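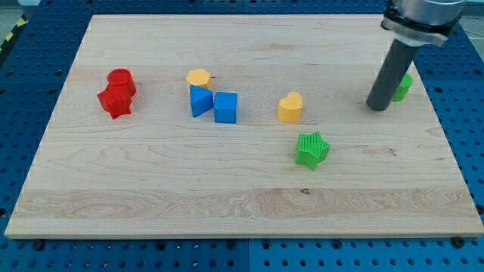
Maple board with the shape blocks out on it. Red cylinder and red star on the left, yellow heart over toward the middle.

BLOCKS AND BOARDS – the toy page

Quick one before I lose the evening again. People keep asking for the block page so it's finally up. Only the one picture loaded so far, the rest are on the old laptop and Welington has the charger. Notes for each group are below anyway, pictures go in as I get to them. Click to make it bigger (works on the computer, phones I don't know).

Everything on this page is shape blocks and the boards we set them out on. No puzzles, no trains. Trains have their own page.

ABOUT THE TOP ONE

The yellows came out well. Heart and hexagon, and the hexagon is a bit more orange than you'd think from across a room. Same with the reds, very strong red, matte, no shine off them at all which I like.

Green star is my favorite. It has little fine ridges across the top face, run a fingernail over ridges like that and you get a zip noise. Small kids find this out in two seconds and then you hear it all afternoon.

Two blues side by side, the triangle and the cube. Good match for color. Matching blues is harder than it sounds, ask Neusa.

Blue surface underneath is the one with all the holes. Pale wood on blue, looks great, would do again.

THE BOARD

Had a few emails on this so – maple. Light, fine wavy grain running the long way, then a band near the front edge where it goes all swirly. I could look at that band all day. Josué wanted to turn it around so the swirl was at the back. No.

Wipe with a damp cloth, dry right after. Don't leave it leaning on a radiator. We did that with the one before it and it's now a very nice ramp.

No oil on it for now. Elaine says oil, Sebastián says wax, they have been at this since November and I am staying out.

SORTING BY COLOR

Pictures to come. Easiest game there is. Tip the blocks out, reds with reds, blues with blues, and so on. The little ones go straight for the red, every time. Give them 2 colors to start, add the others when they get bored.

Stars are the fun part because there's a red one and a green one. Does the green star go with the greens or with the other star? Let them argue. We had 15 minutes of arguing out of this at Conceição and then snack came.

SORTING BY SHAPE

Also to come. Harder. Triangle prism lying on its side doesn't look like a triangle from every angle, so they pick it up, turn it, put it down, pick it up again. Good to watch. Don't help too soon.

Heart is the odd one out and everybody wants it. Have somthing ready to swap.

STACKING

Cube on the bottom, always. Hexagon is fine too, flat top. Cylinder is okay if it's standing up. Star on top looks terrific for as long as it lasts. Heart on its point – no. Sebastián claims he's done it. No photo, no credit.

Do it on the board and not on the rug. Rug wobbles.

DRAWING ROUND THEM

Elaine's idea, a good one. Big sheet of paper, blocks face down, fat pencil. Stars are tricky in the corners, the pencil slips. Cut the shapes out after and you have a matching game for free. Elaine's cutouts are coming, she has a folder of them and has promised it twice.

PUTTING AWAY

Ours live in a drawstring bag on the hook behind the door. Were in a tin before that, too loud. Write the list of shapes on a tag so you know what you're looking for under the couch. It is usually the cube.

ODDS AND ENDS

Next up is the Grivine page, those are the stacking rings, then Fasitdale if there's time. Neusa has 40 pictures from there and wants all of them in. She's getting 7.

Captions are mine so blame me for the spelling. If you have a picture of your own block set up send it over, say who took it and what you want written under it. Bigger files are better. Please don't paste them into a document first, I can't get them out again.

Old page is still there for now, link at the bottom of the toys list. Some of the captions on it are under the wrong pictures, I know, will fix.

Back to toys list – Next: Grivine rings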